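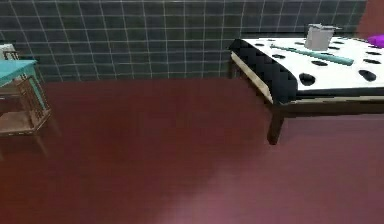
Goner have finished their fourth album, and the band would like it known that the delay had nothing to do with the songs. The songs were done in January. The eight months after that went to an argument over the order they should go in, conducted mostly by email, and in one case by a note left on an amplifier.

The record is called *Cillard*, after the street where the band has rehearsed since its second single, and it comes out next month on Trusau, the small label that has put out everything Goner have made apart from the Christmas flexi disc. Trusau declined the Christmas flexi disc. A spokesperson for the label describes the new album as "the one where they slow down," which will surprise anyone who heard the last one and wondered how much slower four adults could play before a studio engineer stepped in to check on them.

Details are thin, though less thin than usual. There are eight tracks. Two are instrumentals, one of them by design. The other was supposed to have words, and the lyric sheet supplied to press still includes a blank space with the title above it and the note "to come." The label says the sheet is final.

The opener, "Bellini," has been in the live set for a while now, and it's easily the catchiest thing the band has written. Older fans have taken this personally. It has a chorus that arrives inside the first minute, a proper key change, and handclaps, and when Goner played it as an encore last spring a fair part of the crowd took it as a sign that the evening was over and went for their coats. On record it has been tightened up, with a piano line doubled by what the credits list as "small organ." The rest of the first side sticks closer to home: long, patient guitar parts, drums that seem to be coming from the apartment next door, and vocals mixed at a level usually reserved for the announcements on a train.

Side two is where the arguing comes in. Half the band wanted it to open with "Storm Windows," the nine-minute piece that ended most of last year's shows. The other half wanted "Storm Windows" at the end, where people could leave during it. The compromise puts it in the middle, so the two shorter songs around it now sound like the opening act and the cab ride home. It's a strange sequence and it works better than it should. Heard in order, the quiet closer, "Paid in March," comes as a real relief, and it may be the prettiest song they've put their name to. It also lasts under two minutes, so don't get comfortable.

The album was recorded over two stretches at a converted dairy outside town, with the band producing themselves for the first time. Previous producers have moved on to other projects and, in one case, to real estate. The self-produced sound is drier and closer than before. You can hear fingers on strings, a chair, and at the end of "Low Bidder" a phone buzzing on something hollow. The label's notes call this "an intimate document of the room." The phone has been left on all formats.

About those formats. *Cillard* will be available digitally, on CD, and on vinyl, with a first pressing of 600 copies on colored wax. Mail-order customers who buy the LP get a download code and a fold-out poster of the lyrics, including the blank part. There's also a cassette, which Trusau says was requested by fans. Asked how many fans, the label said it would get back to us, and in fairness it did, with a link to the cassette.

A tour follows. The band will play the whole album front to back, then take a break, then play what the announcement calls "a selection of older material, subject to agreement." Given how long it took them to agree on eight songs they had already recorded, ticket holders may want to bring something to read during the intermission. The hometown show is being moved out of the usual upstairs bar and into the larger hall behind it, a step up that comes with working heat and a stage high enough to be seen from the back. Doors are at 7 p.m., with music from eight. Support comes from a local act still to be confirmed, and if past tours are anything to go by, it'll be the drummer's other band.

That other band also has an album coming. It was written, recorded, sequenced, and pressed while Goner were discussing where "Storm Windows" should go, and it will be sold at the same table for less money. Relations are said to be fine.

"Bellini" is out now as a single, in a version shorn of its piano introduction for radio. College stations have been playing it, and one of them has been playing it at the wrong speed, which the band noticed after a week and has asked them to keep doing. The B-side is a live take of "Low Bidder" from the dairy sessions, without the phone.

Preorders for the vinyl open through the Trusau mail-order page at noon on the first of the month. The label is asking people not to write in about the Christmas flexi disc, which it does not have, did not release, and can't help you find. Copies turn up at the merch table now and then, usually toward the end of the night, in a box marked "cables."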